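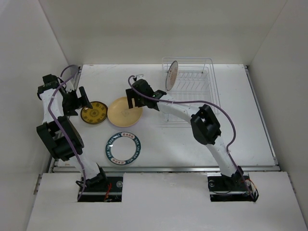 Can It Do the Chores Yet? My December Gallery

I've been asking the same question for a few years now, mostly while standing at my own sink with my sleeves wet: when does a machine get to do this? So when the Skakus people in Olstead said I could come by and hang around for an afternoon, I said yes before they'd finished the sentence. I brought a notebook, a sandwich and my brother-in-law Gilles Le Goff, who ran restaurant kitchens for most of his working life and has strong feelings about dishes.

The notes go chore by chore. I'm not an engineer, so if you want torque numbers you're on the wrong page!

Plates into the rack

The one I came for. Two arms, a white table, a wire dish rack at the back, and plates that don't match, which made me feel right at home. The mustard-yellow one with the thin dark rim and the medallion in the middle is my favorite of the bunch. I'd buy a set.

With one plate standing in the rack and three still flat on the table, you get a good idea of what the job is. A plate lying flat is a rotten thing to pick up if you don't have fingernails. Try it with a pair of salad tongs tonight and tell me how you do. You have to get under the rim, tip it up, hold on while it swings, and then find a slot that's hardly wider than the plate.

Eyerusalem Bogale runs the dish work at Skakus and she was very patient with me. She keeps a tally on paper (paper! I loved that) and her last full round was 66 plates racked out of 70 tries. Two of the misses were the same plate.

"So it works," I said.

"It works on this table," she said.

The speed question

Everybody at home asked me this one first. A single plate takes it nearly 30 seconds when things go well. Gilles timed himself on the kitchenette rack down the hall and did four in the time it took him to complain about the rack. He wasn't even trying, and he had a coffee in the other hand for part of it.

But I don't know that I care about fast. My dishwasher takes two hours and I've never once stood there yelling at it. If something wants to put plates away at the pace of a sleepy teenager while I'm at work, it's welcome to.

White plate, white table

I asked which plate gives them trouble and figured it would be the biggest one, or the heaviest. Eyerusalem pointed to the one with the wide teal border and the red characters on it. The center is plain white and the table is white too, and the way she explained it, that leaves you mostly going by the ring. I had to look twice myself. The plain tan one next to the yellow one is easier to see, though when two plates are nearly touching there's the extra fuss of sliding one out without shoving its neighbor.

Gilles got interested at this point and stopped making jokes. He said new dishwashers (he means people) always chip plates that way, grabbing one and knocking the next. He wanted to know if the arms could feel a knock. Some, she said, but less than she'd like.

How it learns, as far as I followed

Somebody drives the arms by hand, over and over, and the machine copies what it was shown. They had 722 of those practice runs saved for plates alone. I asked who did them all and got a lot of looking at the floor, so I gather it's a job that gets passed around. I got to try driving for a minute. I was terrible! My left and right got mixed up right away and I spent most of my turn pushing a plate toward a wall.

It did change how I watch, though. There's a particular way of hooking a rim and leaning it back that I'd have sworn was the machine being clever, and Eyerusalem said no, that's just how Perrin does it. (Perrin's the colleague with the best hands, apparently. Off that day, so I can't report.)

Bowls, cups and my good knives

Bowls are so-so. Cups are better than plates if they have a handle and worse if they don't. They haven't started on anything sharp and I was glad to hear it. Wet dishes are the next big item on their list. Everything I watched was done with dry ones, so please keep that in mind before you write to me about how the future has arrived. A soapy plate is another animal.

I also asked about pans with burned cheese on them. Long pause.

Over at Tramano

On the way home we stopped at Tramano, the housewares shop, because Gilles knows the owner and I wanted to ask about the shop-floor side of all this. They've looked at having a machine unpack and shelve the stockroom deliveries. The verdict was that it could probably do the boxes that are all one size, and that those boxes are the easy part of anyone's morning. The hard part is the crate with six kinds of saucer wrapped in newspaper and one lid that doesn't belong to anything. I heard the same thing in different words all day long.

I bought a dish rack while we were there. Mine had a rusty corner. It's white wire with the slanted dividers, a lot like the one at Skakus, and I now notice every time I miss a slot.

Where I'd put my money

Towels before dishes, I think, and dishes before beds. Gilles says dishes never, then on the drive he spent a good 20 miles on how he'd lay out the rack if it were up to him, wider slots on the left and the big plates at the back. He's written it all down for Eyerusalem and I've promised to pass it along.

For my own kitchen, I'd take one tomorrow if it came with its own table, and if it could manage my grandmother's plates, which are thin and have a raised edge that's hard enough for me. Right now I wouldn't let it near those. Everyday stuff, sure, go ahead.

I'm hoping to go back in the spring when they've moved on to wet dishes. If there's a chore you'd like me to ask about, leave it in the comments. Litter boxes have already been suggested, several times, by the same person.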